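Data Desk Diary, Gindlow Energy Office

February 3, 2023

The office continued its review of household electricity use in the four districts that report to it. The meter readings for January arrived from Jalau and Skasteck in the morning. The Ghanem file came later in the day and had to be returned once, as two of its columns had been exchanged. A corrected copy was received before closing and has been stored with the others.

The main task was to settle how the monthly figures should be shown on the public dashboard. The present version gives total use by district in a single bar chart. Residents of the smaller districts have written to say that their own bars are too short to read, and the office accepts the point. Skasteck has far more homes than Jalau, and a chart of totals says little beyond that. It was agreed that the next version will open with use per home, and that totals will move to a second tab.

A slider for the year was also tested. It works well on a desktop screen but responds slowly on a telephone, where the map is redrawn each time the slider moves. The office will try loading the map once and changing only the colors. Should that fail, the slider will be replaced by a plain list of years.

Some time was given to the source categories. The file from Jalau places wood pellets under "other," while Ghanem lists them with renewables. Neither district is in error, as the reporting form leaves the matter open. A note has been drafted for the form, and until it is adopted the dashboard will show pellets as a separate category. The label for district heat was shortened at the same time.

Missing readings were discussed at length. In the January file for Skasteck, about 3 percent of homes have no reading. The office has in the past filled such gaps with the average for the street. This practice will continue, but the affected values will be marked with a lighter shade and explained in a footnote. Streets with fewer than 10 reporting homes will be left blank.

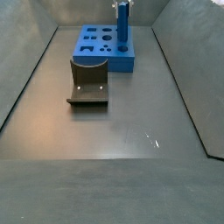
Why does the dashboard show use per home before total use?

Use per home allows a small district to be compared fairly with a large one. Total use mostly reflects how many homes a district has, and it remains available on the second tab.

The wording above will be placed on the help page, together with a short entry on the footnotes. The help page was last revised when the dashboard covered only Gindlow and still refers to one district throughout. Those passages have been marked for correction.

The afternoon closed with a check of the archive. Of 100 older records drawn for comparison with the paper returns, 20 carried the wrong unit, all of them from Ghanem. The full Ghanem series will be checked again before any of it is published. A request for the original returns has been sent, and the per-home chart for that district is on hold until they arrive.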